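Progress report to the programme officer
Project: Public trust and turnout in small towns
Period covered: March to August
Prepared by: Mwangi Nyanda, project lead, Zomero

Dear colleagues,

I am sending you the second progress report of our project on voter opinion in the Stitska district. I have tried to keep it shorter than the first one, as you asked. The financial table goes separately, and I only mention money where a change in the plan touches it.

The spring was dominated by the recall vote against the district council, which we did not expect when we wrote the application. The vote failed because of low turnout, and the same council remains in office. For us it meant that the first wave of the survey had to be moved by five weeks. People were tired of being asked about politics, and our interviewers heard this at many doors.

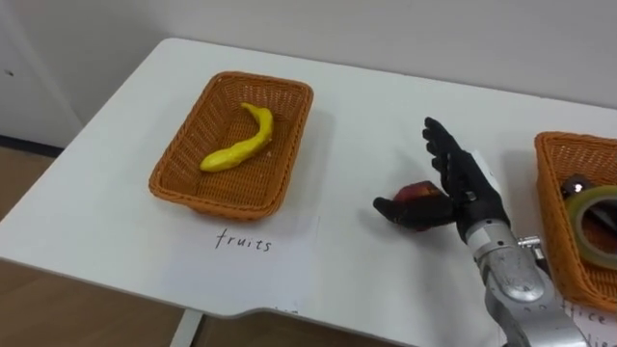

Work completed

The first wave of the survey is finished. We planned 1000 interviews and we completed 900. The missing part is mostly in the villages above the river, where two of our interviewers stopped working for us in the same week. I decided not to replace them in a hurry, as a new interviewer needs training and the questions about trust in the council are delicate. The villages will be given more weight in the second wave, and the method note explains how we do this.

The questionnaire was changed in three places after the pilot. The question on approval of the mayor now has a middle answer, which was missing before. The question on party membership was moved to the end, and we cut the question about religion, which gave us almost nothing and made some people close the door.

We also held four evening discussions with residents. The one in Kováčik was the best attended, and it was also the loudest. The main subject there was the closing of the tax office, and we had to accept that our own list of topics was not so interesting to the people in the room. I have now put a question about district offices into the second wave.

First results

Please treat the following as preliminary. The approval of the council is low in all the age groups, but it is lowest among people between thirty and forty-five, who are also the group that voted least in the recall. We do not understand this yet. In the discussions, several people of this age told us that they did not believe the recall would change anything, as the opposition candidates were known to them from earlier terms and were not liked more than the present ones. 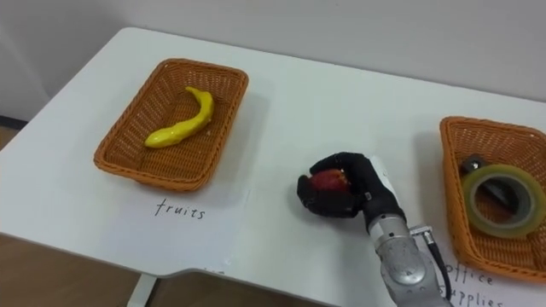

Older residents gave the council a better mark after the recall than before it. One possible reading is that the failed vote helped the council to look stronger. Another one is that the second half of our interviews was made after the pensioners' bus pass was brought back, and that the bus pass is what we measured. I prefer to wait with a conclusion until the second wave.

Trust in the district newspaper fell as well. It printed the council's statement on the recall on the front page and the answer of the petitioners on page eleven, and this was mentioned to us very often.

Difficulties

The data entry was late. We use Tritasel for coding the open answers, and the older version did not keep the accents in names of villages, so part of the material had to be entered again by hand. The problem is solved — but it cost us most of June.

The second difficulty is the relation with the council. The mayor's office wrote to us twice to ask who pays for the survey. We answered openly both times and enclosed the summary of the grant. In the second letter they asked also to see the results before publication. We refused this politely, and I enclose a copy of our answer.

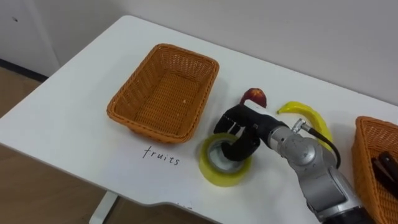 Money

Spending is below plan because of the unfinished interviews. We ask for your agreement to move 500 euros from travel to training, so that two new interviewers can be prepared before the autumn. We would also like to spend 400 euros on printing a short summary for the residents who came to the discussions. They were promised one.

Next steps

The second wave starts after the school holidays. The interviewers will work mainly in the late afternoon, as the answers at lunch time were few. The next discussion is planned for the upper villages, if we find a hall with heating.

I would be thankful for your reply on the two budget changes before the end of August, as the training has to be booked by then.

With kind regards,
Mwangi Nyanda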